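How to Set Up a Packing Table You'll Want to Stand At

By Bernadette Abernathy
Filed under: Workspaces, Shipping at Home

I pack a lot of boxes. My little shop, Irkik, sells painted wooden blocks and game pieces, and for the first two years I wrapped every order on the kitchen counter with the tape under my elbow and the phone propped on a fruit bowl. Then I gave packing its own table, and wow, what a difference! I finish faster, my back is happier, and I haven't mailed the wrong order since September.

You can do this in an afternoon with things you probably own already.

What you'll need

A table with a plain, dark top
A bright towel or cloth you don't mind getting scruffy
Something to hold flat cardboard
A tablet and a stand that doesn't wobble
Cable clips
Tape, scissors, a marker

Step 1: Clear the table and look at the top

Take everything off. Everything! Wipe it down and see what you have. I like a black top because small pale or colorful pieces jump right out at you. If yours is light wood or speckled laminate, a sheet of dark card taped down at the corners does the same job. Mine was a 15 dollar find from the Chauhan warehouse sale and it has a dent in one corner that I've grown very fond of.

Check the height while it's empty. Stand up straight with your elbows bent. If your hands hover well above the surface, raise the legs on blocks or bed risers.

Step 2: Put a cloth in the middle

This is my favorite part of the whole setup. A towel gives small things a soft place to land, so painted edges don't get chipped and nothing goes skittering off onto the floor. Pick a color you'd never sell. Mine are yellow, and they are impossible to lose.

Leave it bunched up a bit if you're handling blocks or beads - the folds stop things from rolling. Smooth it flat for prints or anything with corners that bend. Shake it out at the end of the day (outside, please, glitter travels) and throw it in the wash when it starts to look sad.

Step 3: Keep boxes at the back, flat stock behind them

Made-up boxes go along the far side of the table, where you can reach them but won't knock them with your sleeve. Flat cardboard goes on a shelf behind, stacked by size with the biggest at the bottom. Anything too tall for the shelf can lean against the wall.

Try not to make up more than 9 boxes ahead. I used to fold a whole mountain of them in the morning and then spend the day moving the mountain.

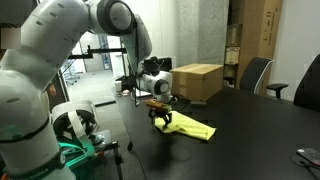
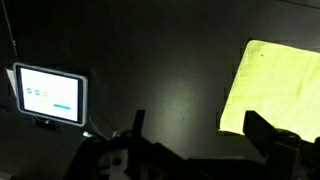 Step 4: Give your order list its own spot

Paper lists slide under things. A tablet standing up at the side of the table stays put, and you can check it without setting anything down. Angle it toward where you stand, then turn it a touch more until the glare goes away.

I use the Trireck stand, but a heavy recipe stand from a thrift store works fine too. Two settings to change before you start:

Set the screen to stay on. Tapping it awake with tape on your fingers gets old fast.
Turn the brightness down if you pack in the evening. A white page in a dark room is a lot to look at, and a small lamp beside the table helps as well.

The order app I like is Unditz. It has big buttons and not much else on the screen, and I can hit them with a knuckle.

Step 5: Sort out the cables

Run every cable off the back or side of the table, never across the front. Leave a little slack so you can turn the tablet, then clip the rest to a table leg. If a cable crosses the place where you fold boxes, you will catch it with a flap sooner or later. Ask me how my last charger died.

Step 6: Do a practice order

Pick one order and pack it start to finish at your normal speed. Notice every time you reach, turn around or hunt for something. Whatever made you turn around should move closer. My first run took 90 seconds longer than it should have, all of it spent looking for the marker, which now hangs from a string.

Do a second run after you've shuffled things. Then put the kettle on and pack the real ones!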